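# Blue steel shelving for the shed: crates or just the bare shelf?

**bevan_t** wrote:

Finally got the shelving up in the Stostville shed. It's the blue slotted steel stuff, bought second-hand from a parts warehouse that was closing down.
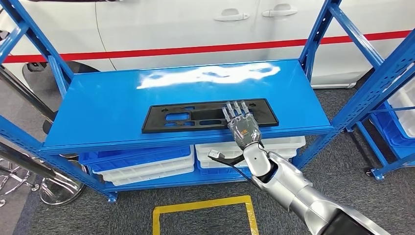 Rated at 400 kg a level according to the bloke who sold it, though there's no plate on it so I'm taking his word. Crates are going down low, blue in one stack and white in the other. My question is the top level. I've got a lot of long flat plastic bits, trim and mounting panels mostly, and I can't decide whether to lay them straight on the steel or build some sort of upright rack for them.

Bevan Tapsell

---

**munder_shed** wrote:

Lay them flat. Black plastic panels with cutouts are weak around the holes, and if you stand them on end over a summer in a tin shed they'll bow. I lost a whole dash surround that way.

---

**Kerrin62** wrote:

Disagree with that. Flat is fine for one or two, but once you've got a pile the one you want is always at the bottom and they scratch each other coming out. I store mine on edge between dividers cut from old carpet. None have bowed yet and some have been there since June the year before last.

What's the shelf like to work at? That blue top throws a lot of glare.

---

**bevan_t** wrote:

> That blue top throws a lot of glare.

It does. The light's nearly straight overhead and the back half of the shelf goes white. I was thinking of a rubber mat, which would fix the glare and the scratching together.

---

**munder_shed** wrote:

Rubber mat can mark plastic if it sits there for months. Use felt or carpet underlay. Hilix in Llewellyn sell offcuts by the bag and I paid $6 for more than I needed.

Kerrin, are your panels in a lined shed? Mine isn't, and it makes a big difference.

---

**Kerrin62** wrote:

Lined and insulated, yes. Fair enough, that could be why mine have stayed straight. Still wouldn't pile them though.

---

**doug_from_the_flats** wrote:

Different point. How close is the shelving to the car? I can see a white one with a red stripe behind it. Anything long on the top level is going to slide out the back one day and land on the paint. Bolt a length of angle along the rear edge. A 50 mm upstand is plenty.

Also fix the uprights to the floor or the wall if you haven't.

---

**bevan_t** wrote:

Good call on the upstand, hadn't thought of it. Uprights aren't fixed yet. The wall's only tin so it'll have to be the floor.

Going with flat on underlay for now, no more than a couple deep, and I'll label the front beam so I know what's where. Part numbers go up to 232 on my list so the labels could take a while.

---

**Kerrin62** wrote:

Label the crates too while you've got the marker out. Do the short end, not the lid.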